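Prikura publishes handwriting demonstrations, and says what they don't show

October 5, 2023 – Prikura today released a set of 174 demonstrations in which a person steers a robot arm by remote control to write short phrases on a small whiteboard. The set can be downloaded free of charge from the company's website.

The company makes no claim that a robot has learned to write. Every stroke in the release was steered by a human operator, and Prikura asks anyone reporting on the work to say so.

"I have sat through a lot of launch films where the person with the controls is just out of shot," said Oluwatosin Abubakar, who leads the demonstration work at Prikura. "Then the film gets passed round as if the arm thought of it. We would like to see fewer of those, and that includes our own from May."

The recordings were made with Nutora, a software company based in Walton that supplied the remote control link. Operators trained for 90 minutes before their first recording. Prikura also tried guiding the arm by hand, and dropped it for this task after two sessions. Operators leaned on the arm without noticing, and the pen pressure readings were of little use.

Writing was picked over the usual lifting and stacking because mistakes stay on the board. One recording has the operator partway through a phrase, with "Dreams are" in pink on a pink-edged board and the marker tip still under the last letter. The capital D wobbles, and a thin stray stroke curves up above "are". Prikura has kept recordings of this sort in the set and has not tidied them.

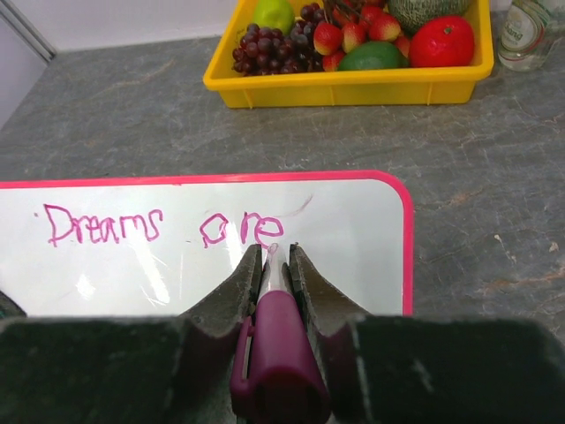 Uthai Suksawat of Wannasri, a training firm that tested an early copy, remains doubtful about what can be built on it. "It is a decent record of how people write when the pen is a long way from their hand," Suksawat said. "Whether a machine should copy that is another matter. I would want over 3,000 of these before I tried – and a different board now and then." The fruit tray and the glass bottle behind the whiteboard are another of Suksawat's concerns, as a system trained on views like that one may come to rely on them. Prikura accepts the point and has made no promise about when a larger set might follow.

Questions about the release should be sent to the Prikura press office.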